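Huaranga Project: Progress Report to Porex, Second Reporting Period
Prepared by Myfanwy Prosser, project lead

Last updated: 23 December 2024

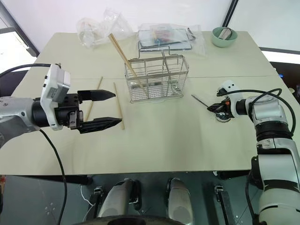

The second reporting period ran from September to the date of this report. Most of it went as set out in the work plan. The exception is the failure on the left arm during the chopstick task, which cost us three weeks of running time and is the main subject of this report. You had a short notice of it from Marleny Guzmán at the time. What follows replaces that notice, parts of which were wrong.

Summary of status

The bowl and spoon task is complete and signed off. The chopstick task, in which the two-armed station picks wooden chopsticks up off the table and stands them in a wire holder, is behind. The packaging task has not started and we are asking to move it to the next period. Spending is within the approved budget apart from the replacement parts listed below.

What happened

The left arm was in the middle of a pick. The gripper had closed on a chopstick lying on the table and the arm was starting to lift. At that point the wrist force reading dropped to zero and stayed there. The controller treated zero as a real value. It took the gripper to be clear of the table and went on with the next motion, and that motion included a short downward correction left over from the approach. The fingers were driven into the tabletop. The lower finger bent, the chopstick snapped, and one piece landed on the floor outside the marked area.

Abelardo Alvarado was at the operator desk and pressed the stop. The arm held position for a moment and then sagged when the brake on the wrist joint was slow to take the load. There was no injury. Mercedes Tello had been inside the marked area a few minutes earlier to reset the chopsticks and had already stepped out.

We class this as a safety incident because of the timing. The written procedure allowed a person to reset the table with the arms powered and paused. Had the reading dropped out during a reset, the pause would probably have held, but we could not show that it would, and so we stopped all work at the station the same day.

Cause

Our first account, the one in the notice, blamed the gripper driver supplied by Grikar. That was a guess and we withdraw it. Grikar sent us their logs, which show the driver doing what it was told throughout.

The cause was the signal cable at the wrist. It hangs with some slack so that the joint can turn. With the wrist rolled far over, as it has to be for a chopstick lying nearly parallel to the table edge, the slack was taken up and the connector was pulled sideways. Katherine Mosquera found that one pin had worked back in its housing. She could make the reading drop out on the bench by rolling the wrist to the same angle and pushing lightly on the cable. It did this on 4 of 20 trials with the old cable. With a new cable and the same routing it did not happen at all, but the connector was still being pulled, and we expect the new one would have gone the same way in time.

The bowl and spoon task never rolls the wrist that far. That explains why the fault did not show up earlier, and it also means the acceptance test we did before starting was too narrow. It covered the motions of the first task only.

There were two further faults that made the result worse. The software had no check for a reading that was exactly zero, or that stopped changing. A healthy sensor always shows a little noise, and a flat line should have stopped the arm. We had this check in the plan and put it off. The second was the slow brake. The brake is within the maker's limits, but we had assumed it was faster than that, and the height we allowed between the gripper and the table was based on the assumption.

What we have done

The left wrist cable has been replaced and rerouted with a clamp on the last segment, so the connector no longer carries any pull. The right arm was inspected and showed no damage. Its cable follows a different path and we have left the routing alone for now.

The bent finger was replaced. Both fingers were measured afterward, and the gripper was calibrated again from the start.

The flat-line check is in and running on both arms. If the force reading does not change for a set number of cycles, the arm stops and a message goes to the desk. Abelardo tested it by unplugging the sensor during slow motion, first above an empty part of the table and then during real picks. The arm stopped every time.

The reset procedure has been rewritten. Arm power now goes off before anyone crosses the floor marking, and the person crossing carries the key. This makes each reset slower. The team has asked if it could be relaxed once the new check has a longer record behind it. My answer for this period is no.

Work since the restart

We restarted at reduced speed and are still running that way. The chopsticks are placed on the open table to the left of the holder for the left arm to pick. The items for the later tasks are kept toward the back of the table, clear of the reach used for the current one.

Picking is reliable again. Placing is the weaker half. The holder is made of thin wire with a divider down the middle, and a chopstick that comes in at a slant can catch on the rim or go through the side between two wires. When it goes in cleanly it often ends up leaning, and we count that as a success under the wording of the work plan. Marleny would like a stricter test for the final demonstration and will send you proposed wording.

The camera also has trouble telling the wires of the holder from their own reflections. The Erura vision module handles this better than the one we started with, though it still loses the rim at some angles. We do not think this is a safety matter, as the force limit catches contact with the holder before anything bends.

Open items

The brake question is not closed. We have raised the minimum height for fast motion so that a sag cannot reach the table, but this is a workaround. A faster brake is available as a factory option and would mean sending the arm back. I would like to discuss this with you before deciding.

The acceptance test has to be rewritten to cover the full range of wrist motion. Katherine has a draft. It will be run on both arms before we go back to full speed, and again before the packaging task begins.

We are also still without a spare sensor. The one we had was used for the bench trials and I do not want it back on an arm.

Requests to Porex

We ask for approval to move the packaging task to the next period with no change to the total budget. We ask that the cost of the cable, finger and one spare sensor be charged to the equipment line, where there is enough left to cover them. The incident log, Katherine's bench notes and the new reset procedure can be sent on request. Please direct questions about the incident to me and questions about the schedule to Marleny.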